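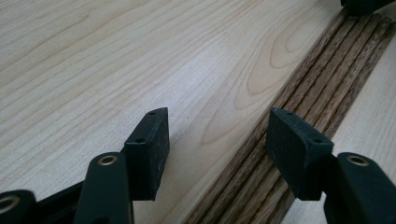 Velino grasp set, table sessions. Posted Friday, March 13, 2026

Quick dump from the Prirkolcombe bench before I forget. We're at 1,529 demos kept, target is 4,000 by October. 69 thrown out so far, mostly bad tracking – the rest was me letting go too early. Everything by hand, no teleop this round.

Wood on wood is the hard one. The Culla policy keeps mixing up grain and edges, so more light table, more dark parts, more low angles. Kandasamy loader still drops the last second of long takes, fix comming.
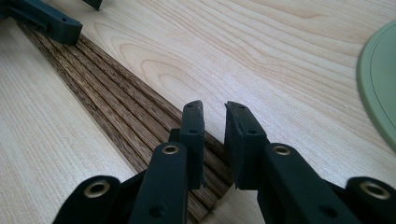
Over the dark dowels, side by side on the pale tabletop. Fingertips just above them.

Labels go up when they're done. 2 passes per clip, same as last time. If a clip wont open, re-pull the index first and then write me.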